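The Slow Business of Keeping Cables Alive

Most cables that fail in a factory fail in the same few places. They go at the clamp, at the connector backshell, or at the point where a moving run meets a fixed one. The middle of the run, which gets most of the attention at purchase, is usually fine.

Retno Mangundap has spent 26 years testing cable for machine builders, the last several at Haltis, a small laboratory that works mostly on flexing life. Her standard rig bends a sample over a set radius and back again until a conductor opens. The number printed on the resulting certificate is a cycle count, and she distrusts the way it gets used.

"A cycle on my rig has one radius and one plane," she says. "A machine has neither."

The distinction matters at the design stage. A conductor bent in a single plane works its outer strands in tension and its inner strands in compression, and a short lay length lets each strand trade places along the bend. Add torsion and the arrangement changes. Strands wound in the direction of twist tighten. Strands wound against it open up and press on the jacket. A cable built for a drag chain can pass every bending test on the bench and corkscrew within months when it is asked to rotate. 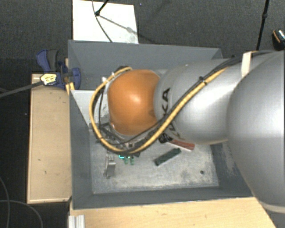 Jacket material is the second choice, and it is often made on price. PVC is cheap, stiffens in the cold and wears quickly against metal edges. Polyurethane costs more and resists abrasion and most oils. Thermoplastic elastomers sit between the two, with wide variation from one compound to the next. Color is a separate matter, set by plant convention or by the supplier's catalog, and a thick yellow cable following a robot arm says nothing by itself about what the jacket is made of. Hafiz Wijaya, who writes purchasing specifications at Koltow, asks for the compound by name and rejects any quote that gives only a color and a diameter.

Clamping comes third. Wijaya's drawings call for a wide clamp with rounded edges, a straight length before the first bend, and enough slack to cover the full range of motion. Too little slack loads the conductors in tension. Too much lets the cable whip, and the jacket wears through wherever it lands.

Records are thinner than they should be. Anjani Nair reviewed 698 maintenance tickets for a plant group and found 121 in which a cable had been replaced. Few of those gave the position of the break. She now asks technicians to bag the failed section with its clamp still attached - a habit that adds a minute to the job and makes the part worth cutting open.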